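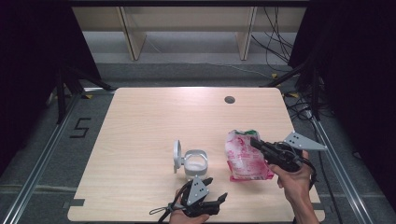

My father had eaten with one hand for a year when my sister decided that we would build him a second one. She told me this by telephone at six in the morning, and by the evening she had already paid for a place in the Brarkell workshop, on the second floor, where each table has a number on the carpet. Ours was five. We were not engineers. She repaired sewing machines and I translated letters for a shipping office, and we had between us one drawing, which was mostly of a shoulder. But the people at the workshop lent us the grippers and explained how it goes: you hold the gripper in your own hand, you do the task again and again, and later the machine tries to do it as you did. So we began with the things he left on his kitchen table. A clear cup with something white still in the bottom, a crumpled bag in red and pink. I came to the bag from the right with the black fingers, very slowly, as if it could wake up.

"You are being polite to it," said my sister.

"I am being careful."

"He is not careful. He throws the bag. Do it as he does it."

I tried to throw a bag with a gripper. It is more difficult than it sounds, and the bag went under the shelf.

The cup

The cup was the real problem, as cups were his pride. Before he was ill he could carry two full cups in one hand up the stairs of our house in Jivach street, with the newspaper under his arm, and not spill. Now he pushed the cup along the table with his knuckles until it came to the plate, and there it stopped, and he looked at it.

My sister had the patience for cups. She could close the fingers of the gripper on thin plastic and the plastic did not bend. I watched her wrist and I recognized it. It was the same small turn with which she puts thread under a needle, and before that it was our mother's, with buttons.

The arm itself came to us in August from a company called Uniyal, in three boxes, and one of the boxes was for somebody else. We sent it back and waited. When the right box came, my sister assembled the arm on her living room floor, and because it needed a name for the computer, she typed Firley, after the dog we had when we were small. The dog also took things from the table.

On the first evening Firley picked up nothing. It went down to the cup, stopped a little above, went back, went down again. My sister put her face in her hands.

"That is you," she said. "That is exactly you. It has learned to be afraid of the cup."

I wanted to argue, but she played my recordings on the screen, and there I was, going down, stopping, going back. I had done it every time. I had not known this about myself. I went out to the corridor and stayed there for some time beside the coffee machine, and I thought about how my father, when I was a child, used to say my name in a certain way when I stood too long at the edge of the swimming pool.

When I came back she had erased everything of mine. She did not excuse herself and I did not ask it. She gave me the gripper.

"Again," she said. "But this time you are hungry."

We had the table for 90 minutes each evening, and a man from the next table wanted it after us for his kite motor. We worked without talking much. I stopped arranging the things nicely. I let them lie together in a heap, as they do in his kitchen, a cup and some green and white packaging and a gray curved piece of plastic and the pink bag, and I put the gripper among them with my right hand, and held the handle from below with the other. The cables went over my arm and down toward my stomach. My sister said I looked like a person who is milking something.

I laughed so much that we had to throw away that recording too. Or she said that we had to. Later I found that she had kept it, number 2217, with the sound.

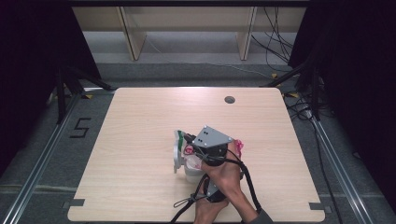
What my father said

We brought Firley to his kitchen in a taxi, with the seat belt on. My father sat at the table and watched my sister fix the clamp, and he told her which screw was crooked. He was right about the screw.

She switched it on. The arm went down to the cup, and it did not stop above the cup. It took it by the rim, lifted it, and turned it in the air with that small turn, our mother's turn, before it put the cup down by his good hand.

My father did not look at the cup. He looked at the arm, which had gone back to its place and was waiting there.

"Who taught it?" he asked.

"Both," my sister said.

"No. That one." He made the movement with the hand that could still make it, a quarter of a circle in the air. He did it twice.

She told him it was from her recordings. He nodded for a long time. Then he asked to see it again, so we moved the cup back to the far side, and he saw it again, and after that again. There was no tea in it. In the end my sister said the motor was becoming hot and it must rest, and he said all right, it should rest, and he covered it with the dishcloth, as we used to cover the bird.

I washed the plates. On the table there was a bag from the bakery, red, already crumpled. While my sister was looking for her coat he asked me, in a low voice, if the thing could do that also.

"That part is mine," I said. "It throws it on the floor."

"Good," said my father. "Leave it on when you go."

We took away the dishcloth and left it on. From the stairs we could hear the motor start, then a pause, then paper, and then his voice, telling it that the bin was on the other side.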